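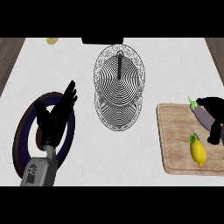 作業ノート 11月 遠隔教示、台所タスク(シミュレーション)
記入:コウチーニョ

午前は較正のやり直し。前回終了時に右手グローブの親指の原点がずれたまま保存されていたため、古い較正ファイルは使わず、両手とも最初から取り直した。手順は従来どおりで、手を開いて静止、握って静止、親指と各指の対向を順に取る。人差し指と親指の対向は、指先が軽く触れる位置で止めること。押し込むと、その圧縮分だけハンド側で指が余計に閉じる。左手は一回で通り、右手は三回目で採用した。

較正ファイル名に操作者名を入れることにした。ランジェルと自分では手の大きさがかなり違い、取り違えると中指の屈曲が足りなくなる。先月のデータにもそれらしいものが混じっているが、操作者欄が空なので確認できない。

タスクは「まな板の上のナスを皿に移す」。右手でナスを取り、皿の上で放す。レモンはまな板に残す。左手は皿の側で待機し、ナスが転がりそうなときだけ受ける。指示文は英語のみ。日本語版はハイドゥさんの翻訳待ち。

操作系の構成
・手首の位置姿勢:トラッカー(左右各一)
・指:グローブ、関節角をリターゲティングして多指ハンドへ
・腕:手首目標から逆運動学、肘の余り自由度は基準姿勢への弱い引き戻し
・物理計算:1000 Hz
・フットペダル:左で記録の開始と終了、右でクラッチ
・映像:操作者正面のモニタ、頭部視点のみ

クラッチは踏んでいる間だけ追従を切る。離した瞬間の手首姿勢を新しい基準にするので、腕が飛ぶことはない。ただし指は切れない。クラッチ中に手を緩めると、つかんだ物を落とす。ランジェルが午前中に二回これをやった。指も同時に凍結する案はあるが、解除時にグローブとハンドの開きが合わず、指が急に動く。補間を入れて逃がすか、仕様として操作者に覚えてもらうか。当面は後者とする。

遅延
グローブの取得から画面に反映されるまで、実測で 85 ms。体感では手首より指の遅れが気になる。内訳を見ると指側だけ平滑化の窓が長い。窓を半分にしたところ遅れは減ったが、接触中に薬指と小指が細かく振動するようになった。振動は記録された関節指令にもそのまま入る。学習側で困ると思われるので元に戻した。遅れは操作者が慣れるほうが早い。

把持について
ナスは細長く、胴の側と萼の側で太さが違う。初期姿勢は毎回乱数で振られる。萼が左上を向いている配置では、右手を右から入れて胴の上側に指をかぶせるのが一番安定した。親指を先に下へ回そうとすると、まな板に親指の先が当たり、手首がわずかに浮く。見た目には分からないが、接触力のログには山が出る。先に四指を上からかけ、最後に親指を寄せる順にしたところ山は消えた。

萼の側を先につかむやり方も試した。持ち上げるとナスが指の中で回り、皿の上での向きが決まらない。デモとしては成功判定が付くが、手順がばらつくので採らないことにする。

レモンはナスの手前に置かれることが多く、手首を低く入れると小指側が触れる。触れて動いただけなら判定は成功のまま。まな板から落ちると失敗になる。判定条件にレモンの移動量を入れるべきかどうか、キンタナさんと相談。自分の意見は、判定には入れず、移動量を属性として保存しておき、後で選べるようにする。

皿の上での放し方
高い位置で指を開くと、ナスが縁で跳ねて外へ出る。低すぎると指の背が皿に当たり、皿ごと滑る。皿の中央の白い部分に落ちる手の影が、高さの目安として使える。影の輪郭と手が近づいたところで一度止め、親指だけ先に離し、残りの指を開く。全部の指を同時に開くとナスに押し出しの速度が付く。
左手は皿の上に出しておく必要はないが、引きすぎると受けるときに間に合わない。掌を上にして指を上に広げた待機姿勢も試した。見た目は大げさだが、指の可動範囲の中央に近く、そこからの動きは速い。ただ、左手の影が皿の白い部分に重なり、右手の影が読みにくくなる。待機位置を皿の外側へずらすか、照明の位置を変えるか。照明はばらつきの一項目なので固定したくない。

視点
頭部視点だけで操作しているため、奥行きの誤りが多い。とくにまな板の右側は、右腕の大部分が画面の外に出ることがあり、肘がどこにあるか操作者には見えない。肘の位置を別窓に線画で出してほしいという要望がランジェルから出た。学習に使う画像には入れず、操作者の画面だけに重ねる。実装は簡単だが、操作者だけが知っている情報で動作が決まると、ポリシー側からは理由の見えない動きになる。肘の表示は、衝突しそうなときに枠の色を変える程度で足りるのではないか。

午後、キンタナさん来室。流し側の扱いについて確認。今回のタスクでは蛇口も流しも使わないが、衝突形状は有効のままにしてある。右手を大回りさせると手首が蛇口に近づく。無効にすると操作は楽になるが、腕が蛇口を突き抜けるデモが残る。有効のままで継続と決まった。流しの衝突形状は粗く、縁の近くでは見た目より早く接触する。形状の差し替えはミゼロ側の担当なので、課題票だけ出した。

収録
午後の収録は二人で交代。採用は 28 本。これで本タスクの累計は 397 本になった。捨てたものの理由は次の通り。

・クラッチ中にナスを落下
・記録開始のペダルを踏み忘れ、持ち上げた後から記録
・右手が画面外に長く出たまま
・レモンがまな板から落下
・放した後に皿の縁から転出、左手が間に合わず

最後の項目は、左手で受けて皿に戻したものについては採用している。復帰動作の例が少ないので残したい。ただし、わざと転がして受けるのは禁止。午後の後半、ランジェルの放し方が少し雑になり、左手の出番が増えていた。意図的ではないと本人は言うが、分布は偏る。復帰を含むものには印を付けた。後で割合を調整できる。

静止区間の扱いも未決。操作者は始めと終わりに必ず止まる。始めの静止が長いと、学習したポリシーが動き出さないことがある。タヴェントのデータでは前後を自動で切っているらしいが、しきい値が指にも掛かっており、指だけ動かしている区間まで切れていた。うちでは手首速度と指速度の両方が小さい区間だけを対象にする。元データは切らずに残し、切る位置を別ファイルに書く。

再生確認
採用分から抜き取りで、記録した指令を同じ初期状態に入れて再生した。大半は一致。一本だけ、把持の直後からナスの角度がずれ、皿の外に落ちた。乱数種は同じ、指令列も同じ。違うのは収録時の描画負荷で、制御周期が一度抜けていた可能性がある。時刻印を見ると指令の間隔が一か所だけ広い。再生器は等間隔で流しているため、そこでずれる。再生器を時刻印どおりに流すよう直すこと。直るまでは、間隔に抜けのあるものを自動で別フォルダへ送る。

バストスさんから、操作者ごとの所要時間を出してほしいと連絡。出せるが、クラッチの回数と一緒に見ないと意味がない。クラッチを多用する操作者は遅いが、手首の可動範囲の端に当てない。速い操作者のデータは関節限界付近が多い。両方を並べた表にして渡す。

実機への移行について、ウルナノの担当者に聞かれた件。ハンドの指令の形式は実機と揃えてあるので、記録はそのまま流せる形になっている。摩擦係数は合わせていない。シミュレーション側のナスは滑りにくく、指二本の浅いつまみでも持ち上がってしまう。浅いつまみのデモは、今のうちに除くか、摩擦を下げて取り直すか。摩擦を下げた設定で少し触ってみたところ、四指をかぶせる持ち方なら問題なく運べた。収録手順書の把持の項はこの持ち方に書き換える。

残り
・再生器の修正(自分)
・手順書の把持と放し方の改訂(自分、ランジェルが確認)
・肘の衝突表示、試作(ランジェル)
・レモン移動量を属性に追加、判定は現状維持の案でキンタナさんに確認
・日本語の指示文(ハイドゥさん)
・操作者別の表をバストスさんへ
・トレド機のペダルの左右が逆配線。収録前に必ず表示で確認。直すまで貼り紙

右手グローブの親指は、終了時にもう一度較正値を比べた。朝の値からのずれは許容内。ファイルは保存済み。グローブは充電台に戻した。左の充電表示が点いたり消えたりするので、明朝の電池残量を見てから使う。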